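Re: [growers] Seed storage for next year's beans and wheat

Print this message | E-mail this message

From: Teodor Dinu
To: growers list
June 2024

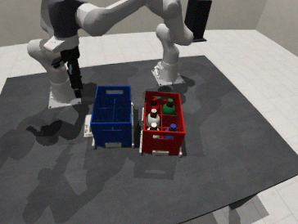

Hello all, and thank you King-fai for writing at such length, because it saved me asking half of my own questions! I have pasted in the part I want to answer and trimmed the rest.

King-fai Yu wrote:
> We put up 40 sacks of our own wheat seed last season and lost
> more than I care to admit to weevils. The germination test in
> April came back well below what Remalia asks for before they will
> take it into the seed exchange. Do the rest of you dry before you
> bag, or do you trust the weather at harvest? And is it worth
> buying the sealed liners, or are they just one more thing to
> pay for?
>
> Also, has anyone grown the Matei bean on heavy ground? My
> neighbor swears by it but his field drains a good deal better
> than mine.

I am sorry about the weevils, King-fai. We had the same trouble on our place near Prusitness three years running, and I remember very well the feeling of opening a sack and finding it warm to the hand. Once they are in there you can sieve all you like.

We do dry before bagging, always, even when the harvest has been a dry one. My father never did, and he got away with it more often than not, but he was keeping seed for one small field and we are now putting up enough for our own ground and two of the cousins' as well. We spread it thin on tarps under the big roof and turn it with a rake morning and evening, and then I bite a few grains (Marius Bălan laughs at me for this and uses his meter, and I will admit his meter is better). If it dents under the tooth it goes back on the tarp. If it cracks, it can be bagged.

As for the liners - yes, I would buy them, but only for wheat you are sure is dry. Virgil Dumitrescu sealed up a damp lot the year before last and it went moldy from the middle out. I bought 35 through the Clustport order and we have used most of them twice now. Check them for pinholes by holding them up to a lamp. Keep the sacks off the floor and away from the outside wall, and please do sweep out the corners before the new crop comes in. I used to leave that job for last and then skip it!

On the Matei bean, I have only grown it on our lighter ground by the road, so take this for what it is worth. It came up evenly and stood well, and it was ready 13 days ahead of our old one. Wálter Cárdenas has it on clay, I believe, and he told me at the spring meeting that he lost a strip along the bottom where the water sits. He ridges it now. Wálter, if you are reading, would you tell King-fai how high you make the ridges? I have forgotten.

One more thing while I am writing. If anybody wants to go in on the next liner order, the price drops at 1,000 and we are still a good way short. Send me a note off the list with how many you want and I will add you to the sheet. No money needed until they are ready to ship.

Warm regards to everyone, and I hope you all got some of that rain,

Teodor

Print this message | E-mail this message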